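Chapitre 7
Deux bras pour une bouteille : coordonner, tenir, tourner

Ce que vous saurez faire à la fin du chapitre
Répartir une tâche entre deux bras. Choisir un repère commun. Écrire une séquence avec des points de rendez-vous. Remplir une fiche d'essai que quelqu'un d'autre pourra relire.

Avant de commencer : relisez la fin du chapitre 6 (changement de repère) et gardez vos matrices sous la main, on va s'en servir dès la deuxième page.

7.1 Un bouchon, vraiment ?

Quand j'ai proposé au club de Tultport de passer le trimestre sur l'ouverture d'une bouteille, j'ai eu droit à des soupirs. L'année d'avant, on avait fait rouler des petits véhicules dans un labyrinthe, il y avait de la musique, des parents, un classement affiché au mur... et moi j'arrivais avec du thé ! Mais la coupe Clodberg avait mis à son programme une épreuve de manipulation à deux bras, et je mourais d'envie d'essayer.

Faites d'abord l'expérience vous-même, avec n'importe quelle bouteille à bouchon vissé. Ouvrez-la lentement. Votre main gauche serre, la droite tourne, et vous n'avez pas pensé une seconde à la force de l'une ni à l'angle de l'autre. Recommencez en relâchant un peu la main gauche : tout le corps de la bouteille part avec le bouchon. Recommencez encore (oui, je suis pénible) en serrant trop fort, et regardez le plastique se creuser. Vous venez de rencontrer les trois quarts des ennuis de ce chapitre.

Pour nos robots, on a gardé le même partage. Un bras s'appelle le teneur, l'autre le tourneur. Le teneur arrive par le côté et prend le corps de la bouteille. Le tourneur descend par le haut et s'occupe du bouchon. Les noms sont un peu bêtes, mais ils sont restés, et je les utiliserai jusqu'à la fin du livre. 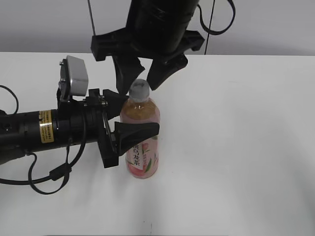 Isla Menzies soutenait que le tourneur devait partir en premier, quitte à attendre au-dessus du bouchon, pour gagner du temps sur le chronomètre. On en a discuté longtemps. Son idée se défend très bien si la bouteille est toujours posée au même endroit. Seulement, quand le teneur referme ses doigts, il peut déplacer un peu ce qu'il attrape, et le tourneur vise alors une position périmée. On a fini par couper la poire en deux : le tourneur s'approche tôt, reste en attente à distance, et ne reçoit sa position finale qu'une fois la prise latérale confirmée.

C'est ce que j'appelle un point de rendez-vous. Dans notre programme, cela donne à peu près ceci :

teneur : approche latérale
tourneur : approche haute, puis attente
teneur : fermeture, puis signal PRISE
tourneur : mise à jour de la position, descente, fermeture
tourneur : rotation, ouverture, retour, reprise
tourneur : retrait du bouchon, dépose sur la table
teneur : ouverture, recul

Regardez la cinquième ligne. Un poignet humain tourne d'un petit angle, lâche, revient et recommence, et un poignet de robot a lui aussi ses limites. Il faut donc prévoir plusieurs reprises, et à chaque reprise les doigts quittent le bouchon – c'est là que les programmes de débutants se perdent, le mien compris.

7.2 Qui sait où se trouve la bouteille ?

Chaque bras compte ses distances depuis sa propre base. Si le teneur annonce « la bouteille est devant moi », le tourneur n'en fait strictement rien. Il nous faut un repère commun, et j'ai pris l'habitude de l'attacher à la table : origine dans un coin, axe z vers le haut. On mesure une fois la position de chaque base dans ce repère, on écrit les deux transformations dans un fichier, et on n'y touche plus tant que personne n'a dévissé un socle.

Reste la vue. Une caméra au poignet voyage avec la pince, et c'est à la fois formidable et agaçant. Formidable, puisqu'elle montre les doigts et l'objet ensemble. Agaçant, parce que la table peut y apparaître complètement de travers et qu'un élève fatigué confond vite la droite de l'image avec la droite de la table (je l'ai fait devant tout le monde, à 20 heures passées, en jurant que le bras était mal câblé). 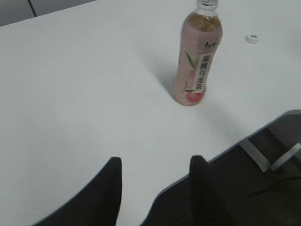

Si la caméra donne déjà le bouchon et la bouteille, pourquoi s'embêter avec le repère de la table ? La question est d'Euan Halliday, et elle revient à chaque promotion. Ma réponse tient en un mot : l'autre bras. Une position mesurée dans l'image d'un poignet ne vaut que pour ce poignet, à cet instant. Pour la partager, il faut la faire passer par la pince, puis par la base, puis par la table. Trois multiplications de matrices, toujours dans cet ordre, et vous avez de quoi parler à tout le monde.

7.3 La fiche d'essai

Je suis d'une nature désordonnée, alors je vous impose ce que je m'impose. Chaque essai a sa ligne : numéro, position de départ, étape atteinte, raison de l'arrêt. On note aussi les essais ratés, surtout eux ! Notre cahier de mars comptait 62 lignes, et c'est en les relisant que j'ai compris que beaucoup d'arrêts tombaient au même endroit, entre la deuxième et la troisième reprise. Sans le cahier, j'aurais encore accusé la caméra.

À vous

Exercice 1. Reprenez la séquence de la section 7.1 et ajoutez-y un signal permettant au tourneur d'annoncer que le bouchon est libre. Où le placez-vous ?

Exercice 2. La prise latérale glisse pendant la rotation. Proposez deux modifications du programme, sans changer les doigts de la pince.

Exercice 3. Écrivez la chaîne de transformations qui mène de la caméra du teneur à la base du tourneur. Vérifiez-la avec les valeurs de l'annexe.

Exercice 4 (à deux). L'un joue le teneur, l'autre le tourneur, yeux fermés. Seuls les signaux de votre séquence sont autorisés à voix haute. Gardez une serviette à portée de main et notez chaque essai sur la fiche.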